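Members' visit to the Briswood workshop

Our May outing took 10 of us to Briswood, where the Wanau team had agreed to open their workshop for an afternoon. We arrived at 2 o'clock, signed in and were given tea before going through in two groups.

The robot is used for practice at ordinary household jobs. The team call it Kong, although it is a good deal slimmer than the name suggests. Visitors were asked to keep back from the cables on the floor and to hold questions until each run had finished.
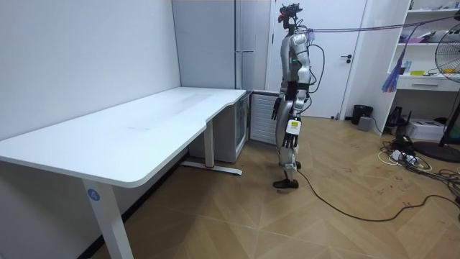 Handling drinks

The job on show was handling bottled drinks between a table and a low drawer. It sounds simple, but the hand has to close firmly enough to keep hold of a plastic bottle without squashing it, and the arm has to reach down past the table leg to get to the drawer. The team told us they had set aside 200 practice runs for this one job – 62 were done by the time of our visit. 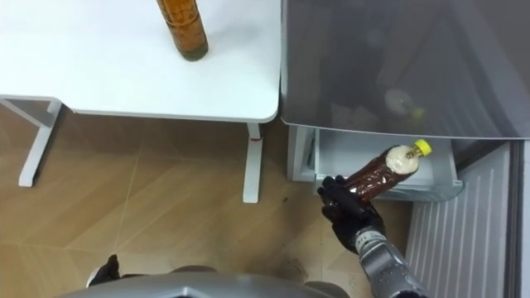 One member, Nato, asked whether a glass bottle would be harder, and thought the weight would matter more than the slippery surface. The team agreed that weight was the bigger worry and said glass would come later in the year.

We also talked about how a hand like this copes with different shapes. A bottle with a narrow neck can be held low down, around the widest part, which leaves the screw cap clear. The fingers bend at several joints, much as ours do. 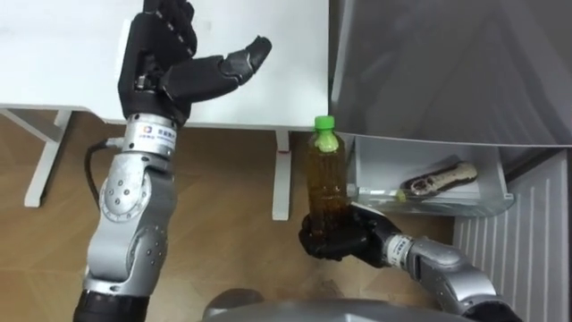 Several people wondered how long it would be before a machine like this was any use in a real kitchen, and another visitor said she would settle for one that could unload the shopping.

The next visit is planned for the autumn. Places are limited to 48 over the whole season, so please put your name down early at the usual desk.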